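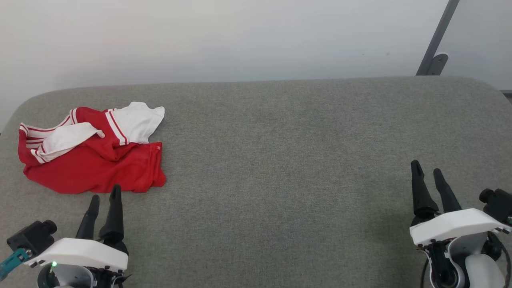 **트로스텐 생활체육관 소식: 경기복 회수 및 정리 안내**

가을 리그 일정이 마무리됨에 따라 체육관 운영팀은 10월 한 달간 대여 경기복의 회수와 정리를 진행합니다. 대상은 마티아스 리그 참가팀에 대여한 경기복 전량이며, 접수 장소는 본관 1층 401호 비품실입니다. 접수는 평일 오전 10시부터 오후 6시까지, 일요일은 정오까지 가능합니다.
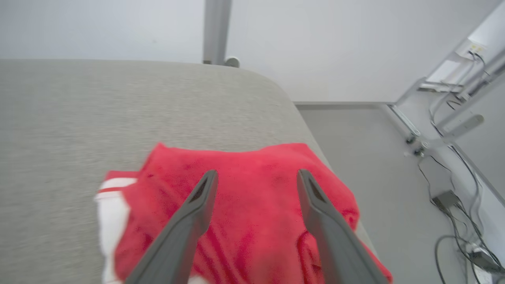

반납하시는 경기복은 세탁과 건조를 마친 상태여야 합니다. 주머니와 소매 안쪽에 남은 물품이 없는지 확인하여 주시고, 섬유유연제는 사용을 삼가 주시기 바랍니다. 특히 붉은색 바탕에 흰색 띠가 둘린 의류는 이염의 우려가 있으므로 찬물에 단독 세탁하여 주십시오. 뭉쳐진 상태로 제출하시면 띠 부분에 주름이 남기 쉬우니, 접수대에 올려놓기 전에 한 차례 펼쳐 주시면 감사하겠습니다.

접수된 의류는 다음 순서로 정리됩니다.

1. 상의를 평평한 면 위에 펼치고 솔기와 단의 손상 여부를 확인합니다.
2. 소매를 안쪽으로 접은 뒤 밑단에서 목 방향으로 반을 접습니다.
3. 흰색 의류와 수건은 붉은색 의류와 구분하여 별도의 보관함에 넣습니다. 보관함에는 미르너 규격 라벨을 부착하며, 한 함에 4벌을 초과하여 담지 않습니다.

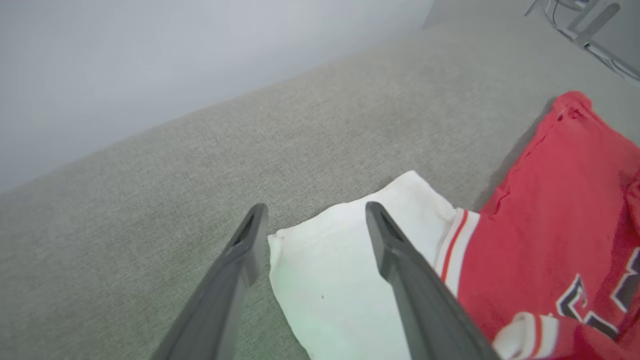
## 분실 및 훼손 시 처리

경기복을 분실하였거나 수선이 필요한 경우에는 반납 시 비품실에 비치된 확인서를 작성하여 주시기 바랍니다. 솔기 터짐 등 경미한 손상은 체육관에서 수선하며 별도의 비용을 청구하지 않습니다. 분실품은 팀 대표자와 협의하여 동일 품목으로 보충합니다.

주인을 확인하지 못한 개인 의류는 90일간 보관한 후 관내 규정에 따라 처리합니다. 찾으시는 물품이 있는 분은 색상과 치수를 기재하여 비품실로 문의하여 주십시오.

## 문의

비품 담당 엘러리 휴스(Eleri Hughes), 내선 1308
클라모세로 체육시설 운영팀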